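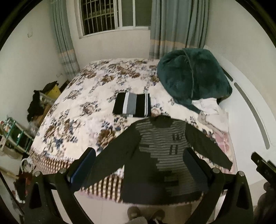

Week 3: Planning for Cloth, or Why Your State Vector Is Lying to You
Instructor: Svitlana Dmytriv. Lab questions to Ryan Pearce.

Last week we planned for rigid blocks. A block has a pose, six numbers, and the decency to keep them when you let go. A shirt has as many numbers as you care to write down, and it changes all of them when you pick up a cuff.

1. State
Three choices, all bad in their own way.
Mesh: pretty in simulation, miserable to fit to a real shirt with one sleeve lying diagonally.
Keypoints: collar, cuffs, hem corners. We use these in the lab. Prints and stripes will fool a detector that learned "edge" when you meant "hem," so look at your false positives before you blame the planner.
No explicit state: image in, action out. Fine, but you still have to debug it at midnight.

2. Actions
Our planner, Felia, takes a grasp point, a lift height and a place point. A sleeve fold is one such action. A full fold is a short sequence, with a fresh look at the cloth after each step. Skip the fresh look and you will be folding the shirt you remember.

3. Perception
Segment the garment before you look for keypoints. Dark cloth on a busy bedspread is easy. Dark cloth beside another dark garment is where last year's class lost most of its grasps.

Lab
Each pair gets 300 demonstrations. Hold out 50 for testing and leave them alone — Ryan checks. Report keypoint error separately for collar, cuffs and hem. An average over all of them will look wonderful and tell me nothing.

Reading: chapter 27 of the course notes, skipping the proof.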